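Stemley Open Day Recordings: README

Maintained by Jordan Ackroyd and Denise Lockwood, Danholm
Last change: September

What this is

Recordings made at the Stemley workshop open day, when visitors watched a two-handed robot working at a conveyor. There are 300 recordings, split into 11 folders by demonstration slot. Each one covers a single attempt at moving a part from the belt to a bin. Failed attempts are kept and marked as such in the notes file.

How the day ran

Doors opened at 10 am. Each slot lasted 20 minutes, with up to 35 visitors behind the barrier. Alfie Ashworth ran the robot and Leanne Lockwood took questions. Skarphéðinn Mikkelsen looked after the belt and reset the parts between attempts. The belt was stopped whenever a school group came up to the barrier.

The station

The parts are black metal flanged fittings with a raised boss and a small mounting hole in each lobe. They travel on a green belt, and blue plastic bins stand along the near side. The view is from the robot's head, looking down at its hands.

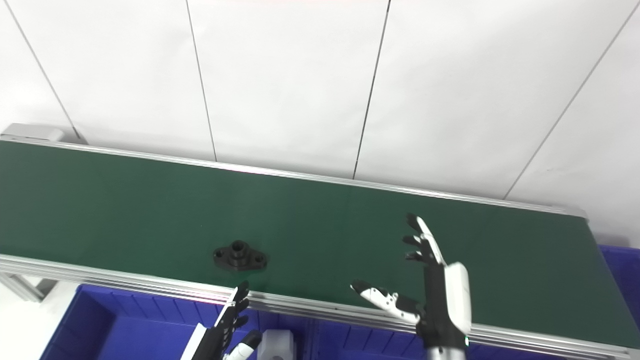
Can visitors ask for their voices to be removed?
There are no voices to remove. Sound was switched off on all recordings before the doors opened, and the written questions from the barrier are held separately at Danholm.

Folders

Folders are named after the slot, starting with slot01. Each holds the recordings, a notes file and a settings file. The notes give the operator's initials, the result (placed, dropped, stopped) and any remark made at the time. Slot04 has two notes files; use the later one.

Known problems

The clock in slot07 runs an hour behind. Some attempts in the last slot end early, when the stop button was pressed for closing time. Lambert is the name of the belt controller in the settings files, and Clistetti is the name of the hand control program. Older notes use both names for the whole station.

Use

Free for teaching and research. Please name the Stemley open day in anything you publish. Corrections go to Denise Lockwood, with the folder name and the recording number.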